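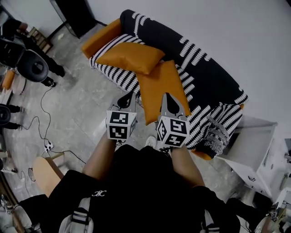

*The zigzag sofa with its two orange pillows and the gray fluffy throw.*

# Sofa tidying notes (living room set)

Hi! This folder is my slightly obsessive write-up of how the sofas get put back in order at Grudstead, the rental house I look after. It started as a sticky note on the fridge and got out of hand. There are 81 short notes in here now, one per tidy-up, and each one says what was out of place and where it went.

## What's in the folder

- `notes/` has the write-ups, plain text, a paragraph or two each
- `layouts/` is my rough sketches of where pillows go
- `fabric.md` covers washing and spot cleaning
- `old/` is stuff from the Nititz apartment (different sofa, boring beige, skip it unless you're nosy)

## The sofa

We call it the Saliba, after the shop it came from. Black fabric with white zigzags and dashes, orange on the armrest and down at the base, and I still love it! The pattern is loud, so I keep the pillows plain. I tried a floral pair once and it made my eyes hurt.

## How I like it left

1. Take everything off the seat first, throw included.
2. Run the hand vacuum along the back seam (crumbs, hairpins, one time a whole pencil).
3. Orange pillows go back upright, one at each end. Flat on the seat doesn't count, and neither does leaning off the front with a corner heading for the floor.
4. Shake the gray throw outside, fold it in thirds, and lay it over the right end so a bit of the orange base still shows.
5. Check that the armrest cushion is snug against the back. It creeps.

The whole thing takes me 8 minutes, or 10 if I have to hunt for the vacuum charger.

## Format of a note

```
room: living
when: Wednesday, morning
out of place: both pillows, throw
fix: usual layout
extra: tea spot, left seat, blotted
```

`extra` is optional and I forget it a lot. Older notes say "couch" and newer ones say "sofa", so search for both.

## Known problems

- The sketches aren't to scale. Sorry.
- "Left" always means your left when you're facing the sofa, except in a few early notes where I was clearly sitting on it. I've fixed the ones I caught.
- The whole collection is almost 2000 lines, and a fair number of those are me complaining about lint.

## Reuse

Copy whatever you want, swap in your own sofa, change the pillow rules. If you've got a better way to get lint off black fabric than the Stosell roller, please open an issue. I'm on my third one and the handle is already wobbly.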